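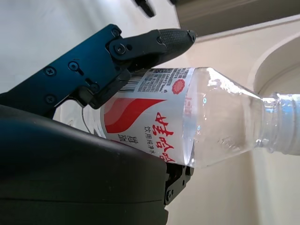 Bottled water with a red and silver label

Trade News > Visits > Cirnell open day, Holloway

A morning at the Cirnell hardware works
Posted in March | 16 comments | 2 shares

I've been fitting Cirnell hinges and door locks for most of my working life, so when the invitation to the Holloway works came through I said yes before I'd read the second paragraph. Doors opened at 8 a.m. and I was in the parking lot well before that, with a bag of worn-out parts I wanted to ask about.

Keisha Kapoor runs the lock assembly side and took our group around. She started us in the press shop, where the faceplates are punched from coiled steel strip. It's loud (they hand out ear plugs at the door) and I could have stood there all day. Each strip goes in plain and comes off the far end with the screw holes, the latch opening and the deadbolt slot all cut. I've chiseled out enough frames to match those plates that it was a real treat to watch them being made.

Next door is gearbox assembly, and this was the best part for me. Springs, followers and cams are laid into the case by hand, greased, and closed up with a riveted cover. Keisha let us try one. My spring shot across the bench on the first go and I got it on the second – I have a lot more respect now for a part I usually curse at.

We then saw the new Filo handle, which has a slimmer backplate and a sprung lever that comes back level with a nice solid click. It fits over existing screw positions on older Cirnell doors, so no filling and redrilling. The finish choices are satin, black and an aged brass that looked much better in the hand than it does in the catalog. 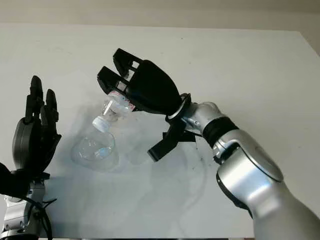 The test room

Teodoro Montes looks after testing, and he clearly loves it. He had a full-size door on a rig, opening, latching, locking and starting over, with the counter at 876 when we walked in. By the time we'd finished asking questions I'd forgotten to look at it again!

He also went through my bag of dead parts. The gearbox I blamed on bad springs had failed from a dropped door dragging on the hooks, and he showed me the wear marks to prove it. His advice was to fix the hinges first and check the keeps every time, before even thinking about a new lock. I've already used that on a job.

Getting there

Take the works entrance, as the front office lot fills up fast. Coffee was good and the rolls were better. Vidside, who supply the window side of our business, have said they may do a day like it, and I'd go to that too. If you get the chance to see Holloway, bring your old parts and ask for the test room.

Back to top | Contact the editor | All rights reserved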